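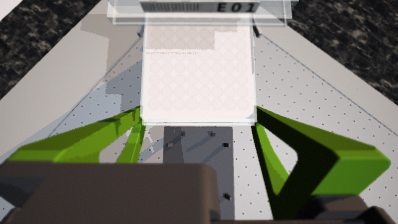 How to Label and Store Small Samples So You Can Find Them Again

Before you start

This guide is for people who keep many small samples in a small room: seeds, soil, pond water, dyes, yeast. I wrote it after we moved the collection of our garden society from Radgate to Ombridge. We had 2,596 tubes and packets in that time, and for 337 of them the label was missing or impossible to read. Most of those we had to throw away. It was a sad week.

You do not need special software. You need a spreadsheet, a good pen, labels which stay on in the cold, and one free afternoon for every few boxes.

Step 1. Decide what one sample is

It sounds too simple, but many collections have trouble exactly here. If you take soil from one garden bed and divide it into three tubes, do you have one sample or three? Both answers are possible. In our list the soil is one sample, and the tubes are "parts" of it. The sample has a number and each part has a letter after the number.

Write your decision at the top of the spreadsheet, in one or two sentences, with the word "sample" explained. When a new person joins, let them read it before they touch any box.

Step 2. Choose a number that says nothing

In my first system I put everything into the name: the place, the month, the kind of plant, the color of the lid. A label looked like TRA-APR-BEAN-RED. After a while the beans from Tratthorpe were discovered to be peas, and the name was wrong in the spreadsheet, on the tube and in two notebooks.

Now we use a plain running number with six digits, for example 000412. The number has no meaning, so it can never become false. All the meaning lives in the spreadsheet, where it is easy to correct.

Some rules for the number:

Always write all the digits, also the zeros in front.
Never use a number a second time, even if the first sample is gone.
Do not leave gaps "for later". You will forget what they were for.
If you use letters for parts, skip I and O. They look like 1 and 0.
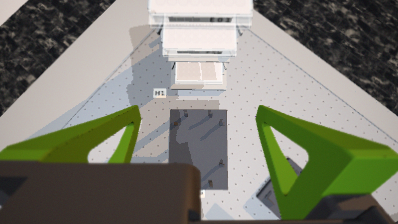 Step 3. Write the label before you fill the tube

A full tube is often damp on the outside, and ink does not like this. Prepare the labels at a desk, put them on dry tubes, and wait a few minutes before you start to fill.

On a small tube there is place for very little. I write the number, large, and under it the month and year. On a paper packet I add the common name of the plant, in pencil. Pencil is underestimated: it does not fade in the sun and it does not run when the packet becomes wet.

For pens, test before you trust. Write on a spare label, leave it in the freezer overnight, then rub it with a wet thumb. Then rub it with a little alcohol. We tested six pens which were sold as permanent and only two of them passed both.

Put the label on the body of the tube and not only on the lid. Lids get exchanged. If you want to write on the lid as well, write the same number.

Step 4. Make a map of every box

A box with rows and columns is easy to map. Letters go down the side and numbers go across the top, so each place has a short address such as C7. Mark one corner of the box with a thick line and decide that this corner is always A1. Without the mark, somebody will turn the box around one day, and then every address in it is wrong.

In the spreadsheet, the address has three columns: shelf, box, place. Keep them separate. It is tempting to write "2/14/C7" in one cell, but then you cannot sort by box. 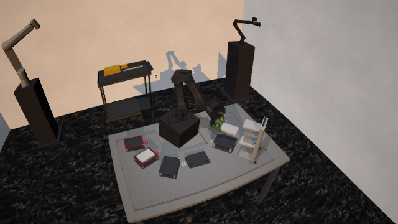
If a sample is finished, do not delete the row. Write "used up" in the status column and empty the address. I keep also a column for the person who took it last — only initials, and it has saved us many phone calls.

Step 5. Copy from the tube to the list, and then back

When a box is full, check it with a second person. One person reads the number from the tube aloud, the other finds it in the spreadsheet and reads the address aloud. Then change roles and do a few places again. Alone it is also possible, but slower, and you will see what you expect to see.

Do not do this late in the evening. Our worst box was made on a Thursday after 9 p.m., and it contained more mistakes than all the others from that month.

Step 6. Plan for the day the power goes out

Print the spreadsheet twice a year. Put one copy near the samples and one in another building. On the door of the freezer, hang a short list: which shelf must be rescued first, and who has space for it.

Gunnlaugsson printed the list for us on waterproof paper, and it was worth the price. A plastic sleeve works too, if you close the open side with tape.
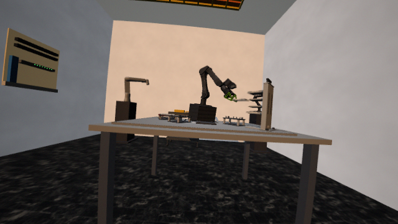

Written by the collection keeper
Ombridge Seed and Soil Library

Common questions

Can I use colored lids for the different kinds?
Yes, as a help for the eye. But the spreadsheet must work also without the colors, because one day the shop will not have your green.

What do I do with old samples that have an old name?
Give them a new number and keep the old name in its own column, exactly as it was written, with the spelling mistakes. You may need it to understand an old notebook.

Are printed barcodes better?
For a large collection, probably. Print the number in normal digits under the barcode, so that a person without a scanner can read it. We tried barcodes for one season and went back to handwriting, but our tubes are very small and the labels had to bend too much.

How often should I check the whole collection?
We open every box once a year, in April, before the planting starts. If this is too much for you, take a few boxes each month and write the date of the check on the side of the box.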